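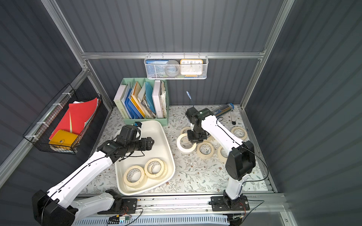
Ticket 368: Masking tape rolls sticking to the tray and to each other

Opened: 20 January 2025
Opened by: Kristóf Szabó
Assigned to: Dénes Kozma
Area: packing supplies, Trillau bench
Status: closed

Problem
The beige masking tape from the last Pellis carton is tacky along the sides. Rolls left flat on top of each other have to be pulled apart, and the ones at the bottom of the white tray leave marks on the plastic. The first turn of tape tears when you start a roll. Other stock on the same shelf is fine.

Log

Kristóf: Tray is the shallow white one with rounded corners. Wiped it with a damp cloth and the marks stayed. Also found a smear on the flowered mat.

Dénes: Where was the carton kept before it was opened?

Kristóf: Bottom shelf next to the heating pipe, since June. The label says Jekuvura paper tape, 60 rolls.

Dénes: Then it's probably adhesive creeping out at the edges from the heat. Please move the carton to the Sárközi cabinet and dust the sides of five rolls with talc. Leave another five as they are. Stand all of them on edge overnight with a gap between them.

Kristóf: Done. Talc rolls come apart without pulling. The plain ones are a little better but still grab if you stack them.

Dénes: Does the tape still hold on cardboard?

Kristóf: Yes. Put strips on two boxes in the morning and they were still down at closing. It peels off clean too.

Dénes: OK, no need to return the carton. Use vegetable oil on a paper towel for the tray, then dish soap. Test a corner of the mat before using oil on it.

Kristóf: Tray came clean. Oil left a dark spot on the corner of the mat, so I left the smear alone.

Resolution
Talc the sides of the remaining rolls and use this carton first. Cut off the first turn if it tears. Keep tape in the cabinet from now on, away from the pipe. The mat smear is cosmetic and will not be followed up under this ticket.

Closed by: Dénes Kozma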